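About Mastdale

Mastdale is a small shop and workroom for secondhand jewelry. We buy it, sort it, clean it, repair what can be repaired, and sell it again at prices most people can manage. We also restring beads and fix clasps for anyone who walks in with a broken piece.

The business was started by Veronica Tudose and Wanpen Chuensuk, who had worked at neighboring benches in a watch and jewelry repair shop called Pruter. Customers there kept leaving things behind. They would come in for a watch battery, put a bag of their grandmother's necklaces on the counter, and ask if any of it was worth something. Pruter didn't deal in costume jewelry and had to send them away. When the shop closed, Veronica and Wanpen took over the lease on the back half of the building and kept the phone number.

That is still where we are. The entrance is on the side, past the bicycle rack. The front room has the display cases and the counter, and the workroom is behind it.

What we handle

Most of what comes through the door is everyday jewelry. Bangles, chains, rings, clip earrings, beads of all kinds, brooches, cord bracelets. A lot of it is plated. Some of it is silver and a little of it is gold, and we test every metal piece before it gets a price. We don't deal in loose diamonds or luxury watches. If you bring us one we will give you the name of somebody who does.

Pieces arrive in every sort of container: cookie tins, socks, pill bottles, envelopes. We tip each lot out onto a cloth first, one lot at a time, so that nothing from one household gets mixed up with another.
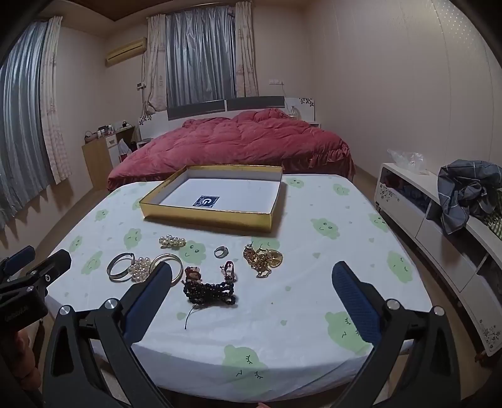

A mixed lot on the cloud cloth, with the gold-sided box behind it.

Sorting goes in a set order. Rigid pieces such as bangles come out first and are set to one side. Rings are next, then earrings, which we try to pair up right away. Beads and pearls are laid out in their own groups. Chains are left for last, as they are nearly always knotted together and pulling on one end makes it worse. Wanpen does the untangling with two pins and a drop of baby oil. She has taken as long as an afternoon over one knot and does not like to be helped.

Once a lot is sorted we write it up on a card, line by line, with the condition of each piece. The seller gets a copy. We make an offer for the whole lot or for single pieces, whichever the seller prefers, and there is no charge if the answer is no. Offers stand for 16 days. Anything we don't buy goes back in the container it came in.

Last year we wrote up 1,074 cards. The largest lot had 109 pieces in it and came from a retired dance teacher, who stayed for the entire sorting and told us where she had worn most of them.

Pearls and beads

Pearls get asked about more than anything else. People want to know if theirs are real, and the old advice about rubbing them on your teeth does work up to a point, but we use a loupe and look at the drill holes. Imitation pearls are perfectly good jewelry and we sell plenty of them. We label them as imitation.

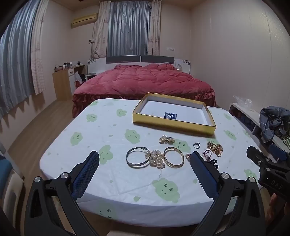 Sizes matter when we match pearls for a repair. We keep a chest of 56 small drawers in the workroom with loose pearls and beads saved from pieces that were past fixing, arranged by size and then by shade. Cream and white look close enough in the drawer and quite different once they are next to each other on a string, so we match them by the window before lunch, when the light is best. If we can't find a good match we will say so and you can decide whether to go ahead.

Restringing is done by hand on silk or nylon. Pearls are knotted between each bead unless you ask us not to. Dark glass beads often have sharp edges at the holes, and those we string on coated wire. Please bring every bead you can find, including the cracked ones.

Who works here

Veronica Tudose buys and prices. She is at the counter most mornings.

Wanpen Chuensuk runs the bench and does all soldering, stone setting and chain work.

Magdalini Sfakianakis does the restringing. She came to us from Flurnier, a bridal shop, where she sewed beads onto dresses for years, and she teaches our evening knotting class.

Valentin Zamfir looks after the cards, the mailing and the online listings. Write to him if your package hasn't come.

Horațiu Văduva comes in part time to polish and plate.

Classes and visits

The knotting class meets in the workroom at 6:30 in the evening and has space for eight people. Thread, needles and practice beads are included. You may bring your own necklace to the second session. We take a break from classes in July.

Sellers with large collections can ask for a home visit within the county. We come in pairs and bring our own cloths, scale and cards. A visit normally takes a couple of hours.

We also carry a small line of new ear wires, clasps and jump rings under the Messina name, for people who like to do their own repairs. They are in the case to the left of the door. Staff will help you find the right size if you bring the piece with you.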